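Week 4 of the robot arm at Grendarero and I've got thoughts, so bear with me. 🧵

It does the pick and place on the sorting bench, the job I did every morning from February last year. Lift, carry, put down, repeat. My wrists don't miss it!

Stelios Vasilakis trains it up in simulation first, so half our team meetings are now us squinting at his screen and shouting "left a bit".

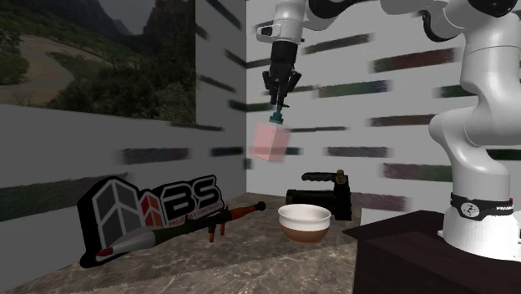

What's changed for me: I used to go home with sore hands, now I go home with a sore head (so many settings). Antigoni Karras on the Cester line says the same.

We lost the chat, too. Two of you on a bench, you talk all day. Now I'm on my own with a tablet and 40 pages of notes.

No jobs gone so far, and they've put that in writing. Hours are the same. Pay is "being looked at", hmm.

Would I go back? No. But I'd like a second chair by that bench, and I've asked for one.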